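Home > Kitchen Garden Board > Preserving and Baking > Milling your own flour, worth it?

skolldale_dot
So I've finally done it! Bought 5 kilos of whole wheat from the farm shop at Lindby and ran it through my aunt's old hand mill. The smell alone, oh my word, like warm hay and nuts. First loaf was a bit of a brick (my fault, not enough water) but the flavour was miles ahead of anything I've had from a bag. I'm sieving out the coarse bran and using it to dust the tin. 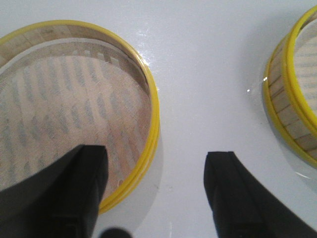
Second loaf went much better. I left the dough overnight, gave it a good long bake and it rose nearly to the top of the tin. Does anyone else let their flour rest before using it? Henrike Wunderlich's booklet says 6 days, which seems ages when you're itching to bake!

petersen143
Welcome to the club! I use mine straight away, still warm from the stones. Never rested it in my life and the bread's lovely.

Brynhildur L.
Have to disagree with Petersen there. Mine was sticky and slack until I started resting it. Try both with the same grain and see which you like. Also, why take the bran out at all? That's half the goodness.

skolldale_dot
Because my children pick it out and leave it on the plate, Brynhildur :) I do put some back in when it's just for me.

villads_e
A middle way is to soak the bran in hot water for an hour, then knead it in towards the end. Softens it a treat and you don't lose that lovely rise. I go through the sieve twice if I'm making buns, and once for everyday bread.

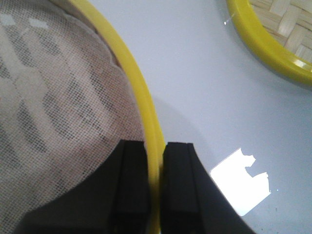

For pastry I still buy white, mind. I've tried and tried with home-milled and it crumbles before it gets near the tin.

petersen143
Pastry works fine if you chill it properly! Rye and butter, long rest in the fridge, roll it between two sheets of paper.

villads_e
Right, I'm having another go tonight then. Plum tart.

skolldale_dot
Ooh, please post the quantities if it holds together. I've got plums coming out of my ears until the end of the month.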